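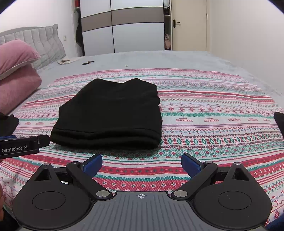

Gondside Winter Bedding Fund: where we are on 31st May

Hi Annelies,

Good news first: we've handed out 95 bedding packs since November, and your grant still has $550 left in it! Most went to families in the Lacerda Street apartments (the heating there quit twice, so you can imagine the phone calls).

Folded fleece stores so much better than comforters, and I wish I'd figured that out before I filled my hallway. Kenna Lennox found us a dry storage unit for $300 through the fall, and I said yes on the spot. I hope that's okay under "other costs" – let me know if you want it moved.

We're behind on the kids' sizes. The supplier sent twin sheets when we asked for crib, and three boxes are going back this week at their expense. I'm also still chasing two receipts from the laundromat, and I'll send those on when I have them.

Next up is the summer wash and a new sign-up sheet in Spanish.

Talk soon,
Marla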